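Small-Object Gripper Comparison: Frequently Asked Questions
Nidelance bench notes, updated Mon 14 December
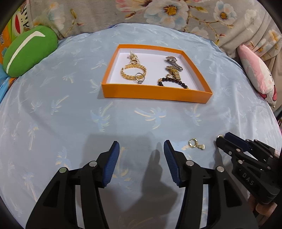 The questions below come from groups that have asked for our pad and jaw results on small household objects. They apply to the hand-held units only. Arm-mounted results are on a separate page.

What is being compared?

Three pad materials on one jaw design. The jaw is a parallel linkage, hand-operated, with a camera on the body. The pads are the ribbed stock pad, a smooth silicone pad that we call the Triltcombe pad after the shop that molds it, and a ribbed pad with a rigid tip insert from Gruber. Linkage, trigger and camera are the same throughout.

Why jewelry?

It covers several failure modes in a small area. A link bracelet changes shape when lifted. A bead strand rolls under the pad. A hoop earring lying flat gives the pads almost nothing to close on. A watch is comparatively heavy, and its mass is at one end if it is picked up by the band. We tried washers and machine screws in March and the results did not separate the pads at all.

What does one trial consist of?

One object is picked up and either placed in a shallow open box or taken out of it. A trial passes if the object is lifted clear of the surface, carried and released in the target area without being touched by anything else. Regrasping is allowed once. A second regrasp is scored as a failure, even if the object ends up where it should.

How many trials are in the current set?

425 for the stock pad. The other two pads are still being run, and we will post their counts when the sets are closed. Please do not quote partial numbers from the shared folder. They include warm-up trials.

Why test on bedding instead of a flat bench?

A hard bench makes thin objects harder in one way and easier in another. The tips cannot get under a ring, but the ring does not sink either. On a sheet over something soft, the tips can press down beside the object and close beneath it. They also pick up fabric, which is the most common fault we log on soft surfaces. Both surfaces are in the protocol and are reported separately. Do not average them.

Does a printed sheet affect the results?

It has no effect on the grasp. It does affect the camera side. Our segmentation step loses thin gold objects on cream or yellow print more often than on plain cloth, and shadow from the jaws makes this worse. We keep printed bedding in the set for that reason. If you are only evaluating pads, ignore the vision columns.

Which objects cause the most trouble?

Small hoops, on every pad so far. Hoops with a charm are a special case. If the pads close on the charm, the hoop swings during the carry and can catch on the box wall. Closing on the hoop itself is more reliable but needs better alignment. Bead bracelets are next. They usually survive the lift and fail at release, when one or two beads stay seated between the ribs.

Is the ribbed pad better than the smooth one?

It depends on the object. The ribs hold link bands well, and we rarely see a watch slip once it is off the surface. On a single thin wire the ribs can work against you: if the wire lies in a groove, the neighboring ribs meet first and the clamping force goes into the pads. Rotating the tool a little before closing usually fixes it. The smooth pad does not have this problem, but it collects lint and has to be wiped far more often.

Do you use one gripper or two?

Both setups are in the protocol. With two units, one usually holds or separates while the other picks. Two are useful for tangled strands and for anything lying against a box wall. The scoring does not change, except that a handover between units counts as part of the carry and not as a regrasp.

How far should the jaws be open on approach?

Fully open is fine on a clear surface. Inside a box with several objects it is not - the outer jaw pushes neighbors into each other before the target is reached. We pre-close to a little wider than the object. Operators new to the tool tend to skip this, so check for it in the first session.

Which way should the box face?

With a long wall toward the operator for the standard layout. Objects near the front wall are partly hidden from the camera at low approach angles. Raise the tool and come down more steeply. If you change the box orientation, record it in the notes column, because it changes which objects count as occluded.

How often are pads replaced?

After 15 sessions, or sooner if a rib is torn or the pad lifts from its backing. Replace both sides together. A new pad opposite a worn one pulls small objects toward the newer side, and that shows up in the release position data.

Do the pivots need attention?

Check them for side play before each session. Hold one jaw still and move the other across the closing direction. If the tips visibly pass each other, the unit comes out of the comparison until it is repaired. Do not oil the pivots. Oil reaches the pads.

Can I compare your numbers with the Somthorpe set?

Only with care. The Somthorpe set was scored without a regrasp limit, so its pass rates are higher for the same behavior. Their raw logs include a regrasp count, and it is possible to rescore them under our rule. We have done this for the watch and ring categories but not for strands.

Will the Gruber insert be tested on the hard bench as well?

Yes, after the soft-surface set closes. We expect it to do better there, and the tip geometry was chosen with that in mind - but there is no data yet.

What format are the logs in?

One CSV per session with one row per trial, plus the video. Columns are described in the readme. Version 2 of the column layout added surface type and pad age. Files in the older layout can be converted with the script in the same folder, though pad age will be blank.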